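How to Try a Trash and Bottle Chore on a Two-Armed Robot

Updated Tuesday, October 12, 2021

People keep asking whether a machine can tidy an office yet. The short answer is partly, and slowly. The longer answer depends on which chore you mean, so it helps to pick one and run it the same way many times. We use trash and bottles. The parts are cheap, and everyone already knows what a good result looks like.

This page covers how to set up the chore and score it. It assumes your robot already stands, reaches and stops when told to. If it doesn't, start with the Nidura safety page and come back.

What you need

A pedal bin with a lid. Pick a strong color if your vision software is weak on white.
Thin plastic bags, the kind sold for small bins.
Plastic drink bottles, 550 ml or close to it.
A table, and a clear stretch of floor.
A score sheet. Ours is the Plirkosent sheet, one line per try.

Setting up

1. Put the bin against a wall so it can't slide away when something pushes on it.
2. Leave a clear path to the front of the bin. Move chairs first.
3. Lay one bottle on its side on the table. Standing bottles are easier, so save those for day one.
4. Do a full run by hand and write down each step. Ours came to 5: get to the bin, open the lid, take the bag, move clear, pick up the bottle.
5. Score each step by itself. A run that fails at the lid can still tell you something about the bottle.

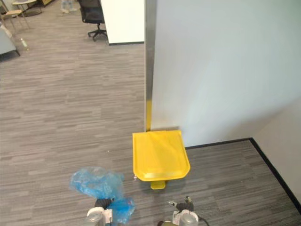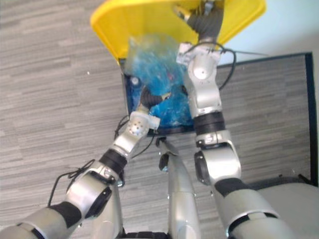
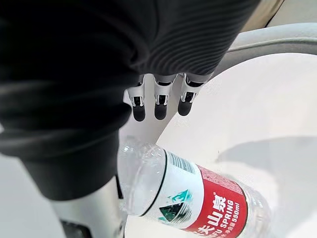

Bag and bin in the first two views, bottle on the table in the third.

Scoring the bag

Bags are the hard part. A thin bag changes shape every time it is touched, and the clear ones confuse depth cameras. Give one point for a grip that lasts 4 seconds with the arm held still, and one more if it lasts while the arm moves. Don't give half points. We tried that in September and no two score sheets agreed.

If the hand keeps closing on air, lower the approach a little and slow it down. Squeezing harder did nothing for us except tear bags. We went through almost 320 of them before changing the approach speed, so buy the big pack.

Opening the lid

A pedal is made for a foot. A wheeled base has no good way to press it, and a walking robot has to balance while it does. You can let the hand lift the lid instead, or prop it open and mark the run as assisted. Pick one before you start and write it at the top of the sheet.

Scoring the bottle

A bottle on its side is a fair test for fingers. Come down from above with the fingers spread, and line them up across the bottle and not along it. The label is easier for a camera to find than the clear ends, so aim for the label. An empty bottle may roll at a light touch. A full one stays put but needs a firmer hold, so note on the sheet which kind you used.

Can it do the chore?

On our Flolari test floor we logged 800 tries, counting each step as its own try. Bottles on a table did well enough that I would trust the robot with them while I was in the room. Bags did not. Most of the failed runs ended at the bag, and a person would have been done with the whole job before the arm was in place.

So for now I would say a robot can help with the chore if somebody sets the room up and stays close by. I wouldn't leave one alone with an office overnight. The next page in this set, on the Lambert shelf test, uses the same score sheet with two extra columns - print those before you start.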